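Filed under: Datasets / Household / Tabletop
3 min read

# Dollville Dishes – README

Bowl and cup sorting on a green cloth. Clips, stills, one labels file. Written in a hurry, will tidy later.

## What's in it

- 200 clips, one per round
- 11 stills per clip
- labels.csv – item, color, size, where it ended up
- notes.txt – my notes, not proofread

Last update 7th January. The December upload had the wrong labels file, please delete it if you still have it.

## The dishes

Plain kids' party stuff, bright plastic. Bought as two sets, Jiltico for the bowls and Ketilsson for the cups. No patterns. Color names in the labels are mine and not the makers', so "orange" covers anything from coral to proper orange. Same with pink/magenta. If you need finer shades you'll have to relabel.

A few have specks on them. Left those alone.

## The task

Start: everything spread out on the cloth, any order. Goal: bowls nested by size, cups upright and out of the way. Big bowls first usually works better – a small one at the bottom and the whole thing wobbles. Cups roll. A cup off the table counts as "dropped" in the labels, even if it's only half off.

Half-built stacks are kept in. So are rounds where nothing got stacked at all.

## Views

Two overhead, two from lower down.

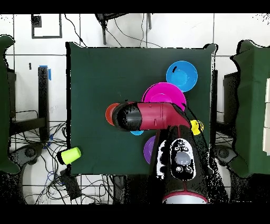
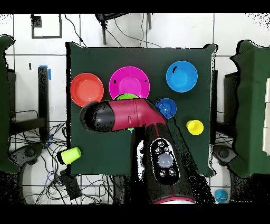 Lower view, stack with orange on top:

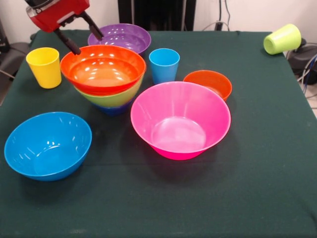
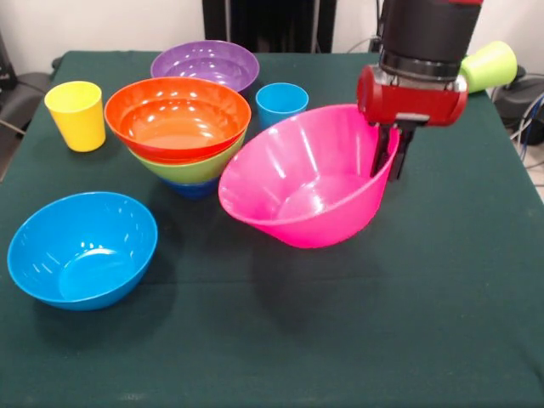 ## Labels

Size is S, M or L, by eye. Stack order is written bottom to top with slashes, so blue/green/orange means blue on the cloth. Anything hidden under something else gets "hidden" in the last column and no position. Don't guess it from the clip before, things get moved between rounds.

Clips 1 to 100 have the old column name "colour", the rest say "color". Havent fixed it, just rename on load.

## Known problems

- 9 clips have no stack order. Blank, not zero.
- Shiny insides – the lights show up as white spots on the bowls and a simple color threshold will trip on them
- Dark blue under green is easy to miss, sometimes its only a thin band. Checked these twice, probably still a mistake or two
- Two light blue things in a lot of rounds, one bowl one cup. Read the item column before the color column

## Use

Free for teaching and research. Credit Golletti if you put it in a paper. Found a wrong label? Send the clip number and the row, I fix them in batches.

Tags: tableware, stacking, bowls, cups, sorting
14 shares · 3 comments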